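Part-Time Shop Helper Wanted at Pavley Yarn & Mending

Filed under: Jobs, Retail, Part-time

We're a small yarn and mending shop, and after a very busy fall we've finally admitted that we need another pair of hands! The job is 2 afternoons a week, Wednesday being the one we really can't budge on, and you'd be winding skeins, answering the phone and chatting with whoever wanders in (there is a lot of chatting).
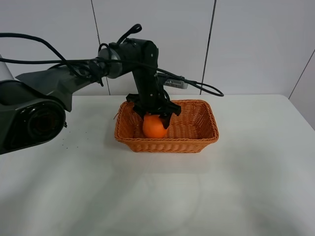

You don't need to be an expert knitter -- if you can cast on and you're patient with beginners, we'll happily teach you the rest. Part of the job is keeping the front tables tidy and helping people choose something to carry their projects home in, and a woven basket like the orange one is the kind of thing they'll ask you about.

To apply, send a short note to Pádraig Tully with your free afternoons and a few lines on the last thing you made or mended, even if it came out crooked.

Contact | © Pavley Yarn & Mending | Back to top

2 comments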